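Prindale site staff meeting – minutes
Held in the break room, 2:30 p.m.

Chair: Alvar Magnusson
Present: day shift, night shift cover, maintenance, front office
Apologies: two from the Ernbridge depot

1. Minutes of the last meeting
Agreed with one correction. Under item 4, "repacking" should read "restocking."

2. Matters arising
The new floor mats for the packing benches have come in. The lockers by the side door are still waiting on keys. Front office to chase.

3. Two-arm robots
Alvar gave an update. The plan is still to bring the robots in for room resets between bookings at the Sikby building, starting in April. Setup work is being done in simulation first, with a rendered room with furniture in it, and the operators log in to that from the training desk.

The trial group reported back. They have had 20 sessions each. Most found the first few hard going, mainly judging how far the arms were from the furniture. Those who had driven the pallet trucks picked it up no faster than anyone else. Two people said their eyes were tired by the end of a long session. It was agreed that no one will spend more than 30 minutes at the desk without a break, and that the break is paid.

Questions from the floor:

Will hours be cut? Alvar said contracted hours stay as they are through the trial. He could not promise anything past that and said he would rather say so now. The meeting asked for this in writing.

Who is responsible if the robot damages a room? The shift lead signs off the room as before. Damage goes in the same book as other damage – the operator's name is not to be entered until the session record has been checked.

Is operating a separate grade? Not at present. Several people objected, as the work needs training and the rest of the crew covers the floor in the meantime. Alvar to take this to Wanyama and report back.

Can people say no? Yes. Operating is by choice during the trial and refusing will not count against anyone. The night shift asked that sessions be offered to them too, as all 5 slots so far have been in the daytime. Agreed.

4. Rota
The new rota covers 32 weeks. Swaps must be on the board by noon the day before. The proposal to move the early start forward was dropped.

5. Any other business
The kettle in the break room is to be replaced. The side gate is sticking again – maintenance to look at the hinge.

Meeting closed at 3:40 p.m.

Attached to item 3: operator's view, training room

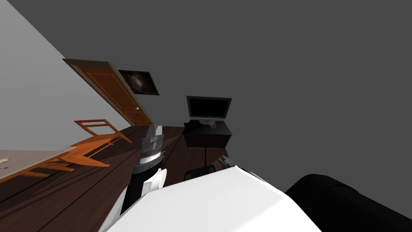 Comment received on the draft minutes, from Ines: I would like item 3 to show that we also asked who covers the floor when two operators are at the desk in the same shift. Alvar said he would look at the numbers, and I don't see that written down anywhere.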